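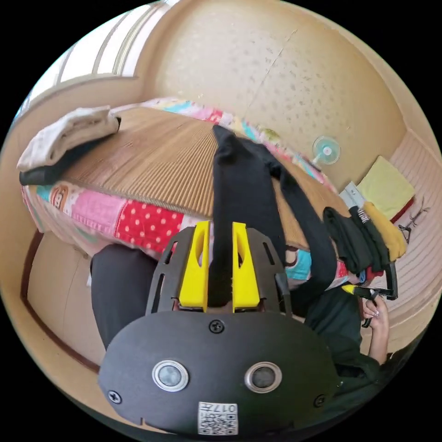

A reader in Kinitz writes that folding clothes on the bed is slovenly, that beds are for sleeping in and that a household with any self-respect owns a table. My last column, on the sock drawer, seems to have upset her as well, but she let that go in a single line.

Opinion > Household > Columns

Jan 4, 2026

In Defence of the Bed as a Work Surface

I do own a table. It has the post on it, and a jigsaw of Umness harbour that was begun in December and has 874 pieces left, most of them sky. Nobody is folding trousers on that.

The bed is the right height if you don't mind stooping, and it is the only flat thing in my house long enough for a pair of legs. Put a reed mat over the quilt and you have something firm to smooth a crease against. Trousers laid out at full length look like a person who has given up, and I find that companionable at the end of the day.

My correspondent's real worry, I suspect, is that the pile will still be there at bedtime. It will. Folding takes me 20 minutes and I start it at ten at night, so the choice is to finish or to sleep beside the washing. I have done the second 3 times this winter. Black tights are the worst of it, being impossible to find again in the dark.

She may keep her table. I would only ask what she does with the fitted sheets.

Related
Who Needs 2,000 Pegs?
The Chala Airing Cupboard, Reconsidered
Against Ironing Tea Towels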